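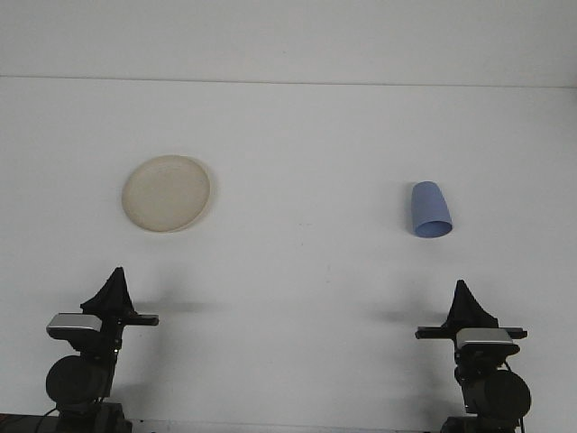 ## 4. Pairing the girth sensor and setting up your first gallop

OK, so by now you've charged the Tornon sensor and put the Massawe app on your phone (if you haven't, go back to section 3, I'll wait). This part takes me around 27 minutes with a quiet horse and a fair bit longer with Fukorico, who thinks Velcro is a personal insult.

1. Tie the horse up somewhere it's used to being saddled. Get somebody to hold the head the first time!
2. Sponge the girth area on the left side, just behind the elbow. You want the hair soaked right down to the skin.
3. Slide the sensor into the girth sleeve with the two metal pads facing the horse. The little arrow points toward the head.
4. Do the girth up at your normal tightness and walk the horse a few steps, then check it again.
5. Open Massawe, tap **Horses**, then **Add**, and type the name exactly the way you have it in your training book. I once ended up with three versions of the same filly and spent a whole evening merging them.
6. Tap **Pair** and hold the phone close to the sleeve until the light goes solid green.
7. Wait for a steady heart rate. A relaxed horse standing in the yard might show 32 or so, and if you're seeing double that while it's half asleep, the app is probably counting every beat twice. Wet the pads and try again.

> **Caution:** Don't pull the girth tighter to get a better signal. Pinched skin will give you a sore horse and a lousy reading. More water, same girth.

### Telling the app about your track

Go to **Settings > Tracks > New**. You can walk the line with the phone in your pocket or just type in the distance. At Orkthorpe we use the outside grass, and I typed in 2,835 meters for one full lap, measured along the line our riders take. If your riders go wider, use their line!

1. Stand at the point where the gallop starts and tap **Set start**.
2. Do the same at the finish.
3. Pick your split length. I like 200 meters for fast work and 400 for everything else.
4. Tap **Save**. If you leave the screen with the back arrow, it throws everything away (yes, I've done it, more than once).

**Note:** Splits on the turn can look slow when the GPS cuts the corner. I go by the stopwatch for those until the app has a few laps to work with.

> **Caution:** The rider shouldn't be touching the phone on the horse. Start the recording before the leg-up, zip the phone into a vest pocket and trim the extra minutes later under **Edit ride**.

Rinse the sleeve in plain water afterward and hang it in the shade. Reading the recovery graph is in section 5.

*Lakshmi Marar, revised 31 Aug 2022*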